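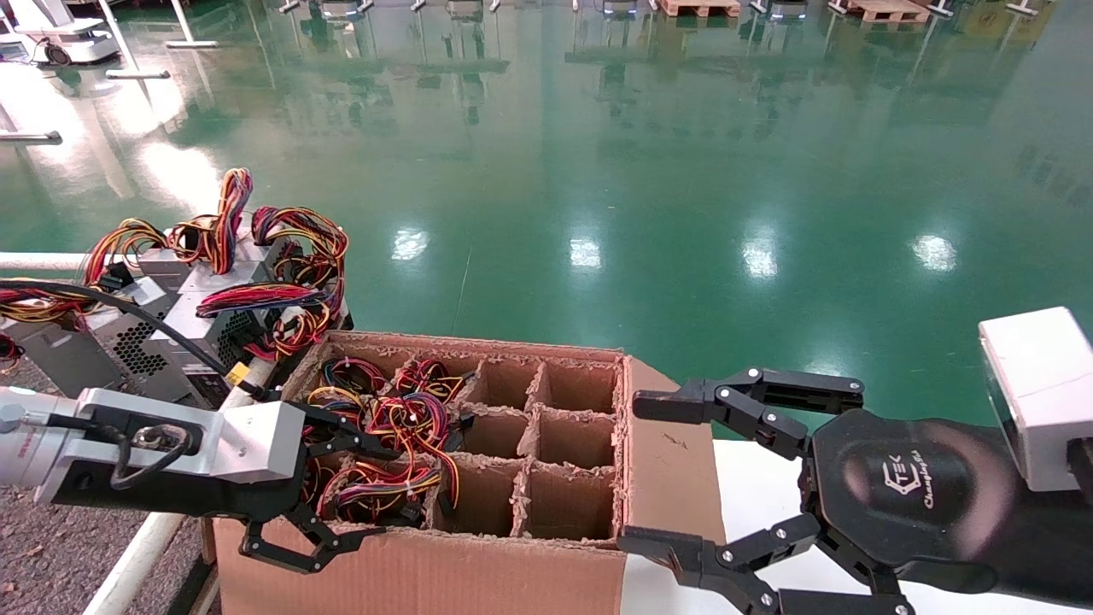 A 12-cell carton with power supply cables in two of its four columns. Power supply units are stacked behind it.

Dorkel has changed the way it packs computer power supply units at its Tosusby plant, replacing foam trays with corrugated cartons split into 12 cells by slotted cardboard dividers.

The company said the change took effect on Apr 4, 2026, and applies to all bulk orders of bare units shipped to PC assemblers. Retail units, sold one to a printed box, are not affected.

Under the old method, units lay flat in molded foam, two layers to a carton, with a card sheet between the layers. The cables were folded underneath. Assemblers had complained of bent connector latches and of cable sleeves marked by the sheet metal edges of the unit below.

In the new carton the units go in on end, one to a cell, with the cable side facing up. The cables are coiled, tied and laid on top of the unit they belong to. The dividers form a grid of three rows by four columns and are cut from the same brown board as the outer box.

"The metal housing can take a fair amount of abuse. The connectors can't," said Zlatko Karagiannis, packaging engineer at Dorkel. "So we turned the unit around and put the part that needs room at the top of the box, where there is room."

Karagiannis said the cells are filled by column, starting at the left, and that the side flaps are kept folded outward until the last unit is in. Packers had earlier worked by row. That meant reaching across cables already in place, and ties were sometimes pulled off on the way.

The dividers are supplied by Sopacua, which cuts them flat and ships them in bundles of 200. They are opened and slotted together at the packing station. No glue or tape is used inside the carton, and the whole pack can go into a single paper recycling stream. The foam trays had to be separated and were collected by a different hauler.

Before the switch, Dorkel ran a trial on 456 cartons sent by truck to two customers. The company did not give the damage rate under either method but said returns for latch damage fell during the trial and that no housing was dented badly enough to be rejected.

There were some drawbacks. The top edges of the dividers wear when units are lowered in at an angle, and the liner can tear back and show the fluting. Karagiannis described this as cosmetic in a carton that is used once. Where cartons are sent back and refilled, the dividers are to be checked and replaced if the edge has gone soft or a slot has split.

Cable bulk was the other problem. Units with fixed cables carry a thicker bundle than units with detachable ones, and in early tests the bundles spilled into the next cell and caught under the flaps when the lid was closed. Dorkel added a second tie to each bundle and raised the carton wall slightly above the dividers. The dividers themselves were left at the original height.

The new carton holds fewer units than the old two-layer pack, and a full pallet is lighter as a result. Dorkel said freight cost per unit has gone up by a small amount, which it expects to recover through lower foam spending and faster packing. It plans to pack nearly 400 cartons a week in the new format once all lines at Tosusby have changed over.

A stock of 3000 foam trays remains at the plant. These will be used for spare parts orders until they run out, after which the spare parts desk will move to a smaller version of the divided carton. Drawings for the smaller version are due in May.

Customers with automatic carton openers have been sent the new outer dimensions and the cut depth to use. Dorkel advises against setting the blade to the old depth – the cables now sit directly beneath the lid, and a long blade could reach them. A printed pad that lies between the cables and the flaps is being tested and may be added later in the year.

Tomach, which handles storage for several of Dorkel's customers, said the divided cartons can be stacked to the same height as before. It has asked that open cartons not be stacked at all and that part-filled cartons be marked with the unit count on the long side.

Related items
Sopacua adds second die cutter for heavy board
Tomach revises stacking rules for mixed pallets
Dorkel to drop plastic bags from retail power supplies
Cable ties or paper bands: results from a packing line test
Tosusby plant extends loading dock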